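Cable slack on the folding cell

The left wrist on the folding cell faulted again on Tue 24 September, an encoder dropout with the arm near full reach. Jérémie Delaunay had already swapped the gripper module, so I went through the cabling instead.

The signal cable had been tied too close to the wrist joint. With the joint turned 80 degrees it went tight and pulled on the connector. I cut the tie, moved it back toward the forearm and left a loop. Same change on the right arm, though that side had never faulted.

Then the usual checks:

Gripper zero, both sides, with the fingers off the table.
Table height in the config against a steel rule.
Connector screws at both wrists.
Log level back to normal. I had left it on debug and filled the disk once before.

After that, shirt work. I use the lime-green one for this - it stands out well against a white tabletop.
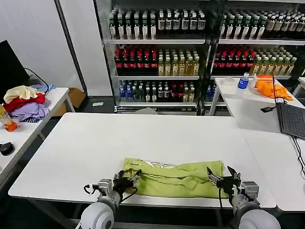
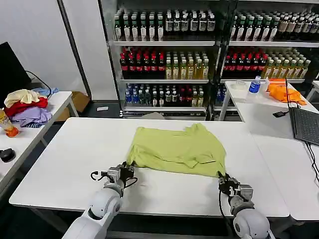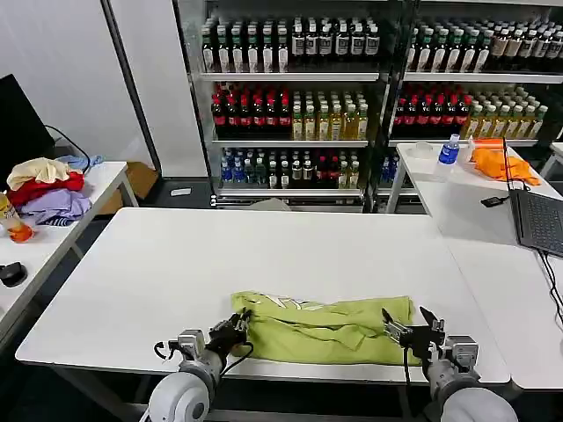
Both arms on the green shirt, cables hanging with slack.

I ran 198 cycles over the afternoon with no dropout. The old fault showed up every 24 cycles or so, but I want 900 clean ones before I close the ticket. Solange Guérin has asked for a proper cable clip in place of the tie. I have a drawing for it, and the hole spacing still needs checking against the forearm cover.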